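Shared Workshop Arm Build, Handout 2
Tekle Workneh, 7/21/25

Before you mount anything on the real arm, run the kitchen model in the simulator. Start with the refrigerator file. Bring the arm up in front of the shelves with the door already open and save the joint angles. 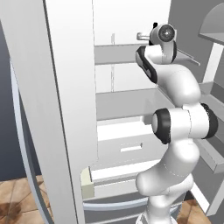

Write the angles in your build log under the part number for your wrist, 627 or 631. Keep the base joint under 180 degrees — the Boseck cable won't reach past that. Amanuel Hadgu has the spare cables.

Next, load the floor file and switch to the gripper view. Check that both fingers show before you save.

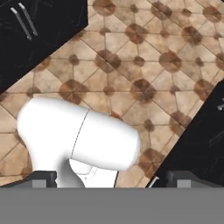

Fig. 2. Gripper view, fingers apart, arm over the tile floor.

Bring your log and both saved files to the August session. Bench mounting starts then.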